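Most break-ins on our estate happen through a door that was never locked. I've said this to Ilir Ivanov at Trareck more than once, and he still sells alarms first and locks second.

A decent deadbolt costs 90 pounds fitted. The alarm package he quoted me was 687, plus a monthly fee. I would put the money into the doors – front, back and garage – before buying anything that sends messages to my phone.
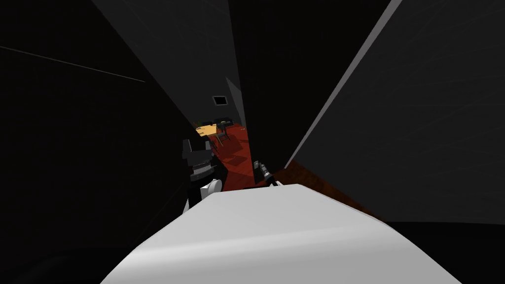 ## What the alarm is for

An alarm tells you someone is already in. That's worth having, but it comes second. Fit the locks, use them every night, then ring Trareck.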